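# Venue safety walk, Lultance Fight Night, Urnitthorpe Hall

October 3, 2025. Walked by Rizwan Sarkar. Second walk, the first one didn't cover the back rooms.
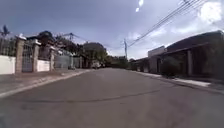 Usa Meesuk: can we please get the cage floor done before the lights this time, last show we were still taping seams when the first two fighters were gloved up.

Yes. Cage floor moved to top of list.

## Cage and canvas

- [x] Floor panels level. Two at the blue side had a lip, shimmed, rechecked after Hamish jumped on them
- [x] Canvas tension OK. Small ripple near the gate, pulled and retaped
- [ ] Post padding. **Fail.** Third post from the gate, zip ties gone at the bottom, pad rides up if you lean on it. Replace all ties on that post, not just the missing ones
- [x] Top rail padding
- [x] Gate latch, red side. Both pins in
- [ ] Gate latch, blue side. Closes but sticks. Needs grease or a new pin. Hamish Bolger has it
- [x] Fence mesh, no loose ends at hand height. Ran a glove down every panel, no snags
- [x] Steps, red and blue. Grip tape new on red, worn on blue but will do for one more show

Comment (Hamish): blue latch greased, still sticks when the cage is cold. Ordering pin from Mudier. If it isn't here by load-in I'll swap the one off the practice cage.

## Medical

- [x] Doctor's seat, clear path to both gates
- [x] Stretcher fits down the red side walkway. Carried it, didn't just measure
- [ ] Stretcher, blue side walkway. **Fail.** Camera platform sticks out, you have to tip the stretcher to get by. Platform moves back or we lose the end seats in row one
- [x] Oxygen, gauge in the green
- [x] Gloves, gauze, swabs, ice. Ice order is 20 bags, was short last time
- [ ] Ambulance bay. Cones not out, sign missing. Second vehicle still to be confirmed in writing
- [x] Pre-fight exam room has a door that locks

Comment (Nnamdi Sani): I'm not signing for blue side until the platform is moved. Sell the seats later or don't sell them.

Comment (Rizwan): Agreed. Seats 1 thru 4 row one pulled from sale.

## Crowd and exits

Capacity on the license is 2,000 with floor seating. Box office says nearly 67 percent sold.

- [x] Exit doors A, B, D open full width
- [ ] Exit C. Merch table drawn in front of it on the floor plan. Move table to lobby wall, resend plan
- [x] Exit lights, all lit with house lights down
- [x] Barriers on the walkout ramp pinned together
- [ ] Barrier feet, ring side. Two stick out into the aisle, trip hazard. Turn them round
- [x] Floor chairs clipped in rows
- [ ] Radios. 15 on the list, not all charged, one with no belt clip. Recheck at load-in
- [x] Extinguishers tagged and in date

## Locker rooms

- [x] Red side showers, drains clear
- [ ] Blue side showers. Slow drain, water on the tile by the bench. Mats down untill plumber's been
- [x] Warm up mats wiped, no splits
- [ ] Wrap tables. One wobbles. Fold a card under it or bin it, I'd bin it
- [x] Sharps bin in both rooms
- [x] Glove lockup, key with Vratislav Hubáček only

Comment (Vratislav): key is with me. Spare also with me. Please stop asking the front desk.

## Lights, rigging, effects

- [x] Truss safety cables, all points
- [x] Cable runs covered at both crossings
- [ ] Smoke machine on ramp. Leaves the floor slick at the bottom. Either move it up or drop it for the prelims. Nuchit crew to decide, but tell me which
- [x] House lights come up from the desk AND from the wall switch

## Still open

Padding ties, blue latch, camera platform, bay sign and cones, exit C table, barrier feet, radios, drain, wrap table, smoke. Second vehicle in writing, Nnamdi chasing.

Recheck at load-in, first week of November. Initial each line yourself, dont sign for somebody else.

R.S.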